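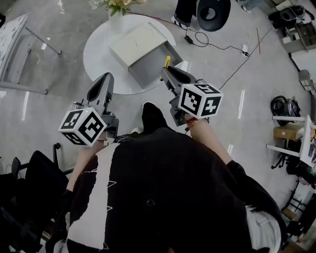
Dušan Stojanović thinks a round table is a terrible thing to pack a box on, because you can never line anything up with an edge, and he told me so before I'd written a word of my plan. I said I'd put it in the report, so there it is. By the end of the project I half agreed with him.

What I wanted to find out

My project was about lidded boxes, the sort people keep photos or stationery or spare leads in, and what makes them nice or annoying to use on an ordinary table in an ordinary room. It started because my nan has a box on her table in Skirncombe and she always leaves the lid half on. I used to think that was laziness. Now I think it's a perfectly sensible way to use a box!

The setting

I went for a round white table, a light-grey rectangular box and a white vase of flowers up at the far edge. Prasert Rojanasak asked why I didn't clear the flowers away, and I did think about it, but people have things on their tables. If a box only works when everything else has been moved, I'd call that a bad box. The flowers are pale, mostly cream and peach, and they're tall enough that you don't want to be flinging a lid about near them.

What we did

Each of us opened the box, put in a set of bits (envelopes, a notebook, a pack of playing cards), closed it, and then did it all again with the box in a different place. I timed the goes on my phone and wrote everything up in a notebook on the Wednesday evening. We did 30 goes altogether, and the whole lot took 245 minutes including the break when we went to Suksawat for noodles, so please don't divide one number by the other.

What I noticed

Lifting the lid straight up is the slow way. It sticks a bit, you pull harder, and then it comes off all at once and you're left holding it with nowhere to put it. Tipping it up from one side is much easier, and if you leave it leaning you can slide flat things in underneath. Prasert worked this out on his second go and was unbearable for the rest of the evening.

Where the box sits matters more than I expected. Right in the middle was fine for opening but a stretch for packing. Close to the edge was comfy, except that on a round table the corners poke out over nothing, and Dušan caught one with his elbow twice. A little off centre, towards whichever hand you use more, was the favourite with all three of us.

Things that went wrong

I'd bought 400 little sticky dots to mark the box positions and they wouldn't peel off cleanly, so I lost ages scraping with a fingernail. I also forgot to write down who did the first four goes, and I've left those out of my chart. And three people is a small group, I know. My tutor has already said it.

If I did it again

I'd borrow a square table and compare the two properly, mainly to settle things with Dušan. I'd also like to try a box with a hinged lid, and get my nan to have a go. She's said yes as long as there's cake, and she wants her own box back on the table by teatime.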